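Call for vocalists and one live engineer: Prundik remix compilation

Prundik is a small hip hop and electronic label. We are looking for rappers, singers and one live sound engineer to take part in our next compilation, working title Wiker. Recording takes place in May. The record will hold 12 tracks, each pairing two artists who have not released music together before. Beats are supplied by the in-house production pair Pellix, who also mix the record.

The call is open to solo artists and to members of groups. If you are in a group, apply under your own name and state the group's name in the form. Managers may fill in the form for an artist, but the artist must sign it.

What we need from vocalists

Two finished demos, at least one of them with a full verse of 16 bars or more. Files should be WAV, 24-bit, 48 kHz, with no limiter on the master. Please send the dry vocal of one demo as a separate file, starting at bar one so that it lines up with the backing. We listen to the dry vocal first. MP3s are accepted only where the original session has been lost, and the form has a box for this.

Lyrics may be in any language. If they are not in English, add a plain translation. It does not need to rhyme or scan. Samples in the demos do not need to be cleared, as the demos will not be published, but please list them. Nothing on the finished record may contain an uncleared sample.

Our last call drew 1047 demos, of which 54 were shortlisted. Most of the rejected files failed on format: clipped masters, missing dry vocals, or stems that did not start together. A file that fails on format is not sent back for correction.

What we need from the engineer

The post covers the studio sessions and the release show. You will set up, record and label all takes, and deliver the session folders to Pellix at the end of each day. You should have recorded rap vocals before, be able to edit without help, and know how to run a monitor mix for two vocalists in one room. Experience with a click feed to a live drummer is useful but not required. Please send a CV of no more than two pages and one session you tracked yourself, with the take notes included.

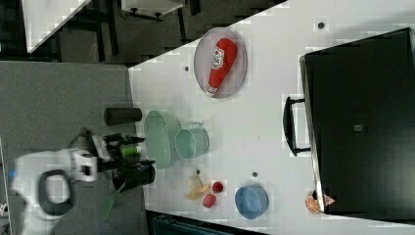 Ketchup on a plate, white table.

Where and when

Sessions are held at Nseir, our studio and office. The live room is small and treated, with one vocal booth and a second position behind a screen. Both vocalists on a track record on the same day, in the same building, and we do not accept remote verses. Each pair has one day, from 10 am to 7 pm, with the booth free from 11 am. The first hour is used for levels and for going through the lyrics.

Pairs are chosen by the label. You may name artists you would like to work with, and one person you would not. These notes are read only by Nadine Masri, who runs the sessions, and are deleted once the pairs are fixed.

The release show is on a Saturday evening at a venue still to be confirmed. Taking part in the show is expected but is covered by a separate agreement, so an artist who cannot attend may still apply.
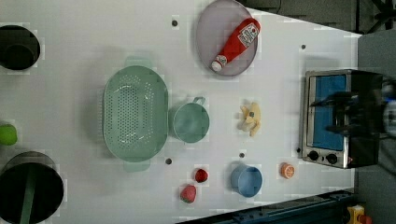

Each selected artist is sent two beats a fortnight before the session. You and your partner agree on one. If you cannot agree, Pellix will choose. Tempo and key can be changed up to three days before recording, and after that the arrangement is locked. Hooks may be written together or brought in by either artist, but the split must be written down on the day. A split sheet is provided and no track goes to mix without it.

Payment and rights

Vocalists receive a flat session fee, paid within 30 days of the recording. The fee is not set against royalties. Net income from the master is shared equally between the label, the two vocalists and the producers, in quarters. Publishing stays with the writers according to the split sheet. Prundik holds an exclusive licence to the master for five years, after which the rights holders may renew or withdraw.

The engineer is paid by the day, on invoice. Travel by public transport is refunded for all participants on receipt of tickets. Taxis are refunded only after 10 pm.

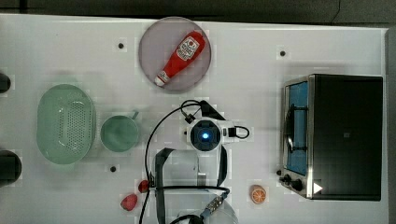 Can I apply if my demos are already on a streaming service?
Released demos are accepted, provided that you own the recordings or have written leave from whoever does. The track you record at Nseir must be new, and no part of its lyrics may have been released before.

How to apply

Fill in the form on the Prundik site and upload your files in one folder, named with your artist name only. Quote reference 1231 for vocalists or 1231-E for the engineer's post. Applicants must be 18 or over on the day of the session. All applicants receive a reply by email, but we cannot give notes on single demos. Questions about the form or the files should be sent to Nadine Masri through the contact page, with the reference in the subject line.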